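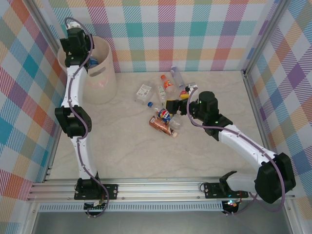 This page was last changed on 2024-02-16.

Bottle sorting (household)

Bottle sorting is the job of going through empty plastic drink bottles and getting them into the right bin before they leave the house. I've kept this article going for a while now, and I still learn something every time I edit it (mostly from people who do it differently!).

The usual setup is a flat surface, a pile and a bin. Cola bottles, Pepsi and the like, tend to make up most of a pile. A cylindrical bin with a handle hole in the side is my favorite kind – easy to carry, easy to tip out, and you can rinse it in the tub. In the Millovex guide the standard home bin holds 42 bottles, but I've never gotten that many in without squashing them first.

Caps and wrappers

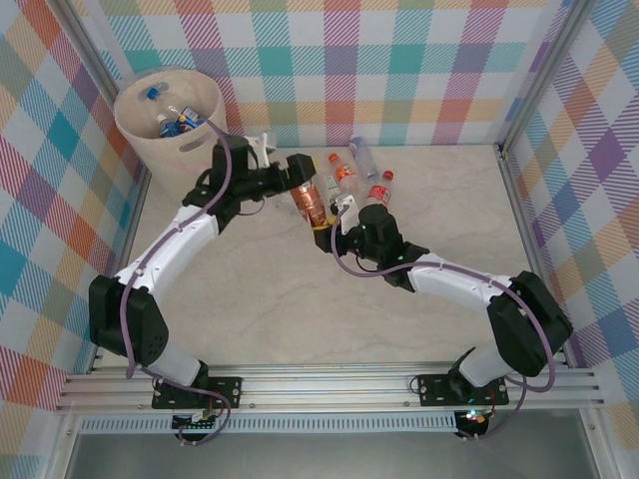
Nikudville, June

Wrappers are where people disagree. Full-length ones, the shiny orange kind for instance, wrap the whole bottle, and the Foulkes method has you pull them off before anything goes in the bin. The Premetti method leaves them on and only asks for the cap. I'm a Foulkes person myself, though I'll admit it's slow going – a bag of 73 once ate my whole evening.

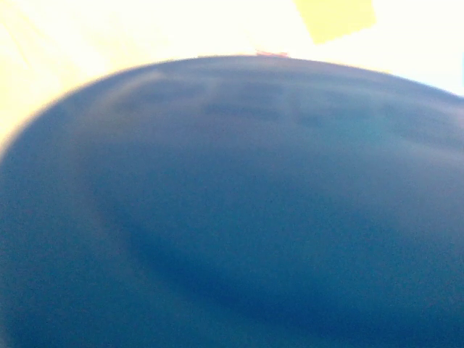 Caps can go in a jar of their own if your pickup takes them separately. Mine holds more than 600, and it's still by the back door waiting for a lid that fits.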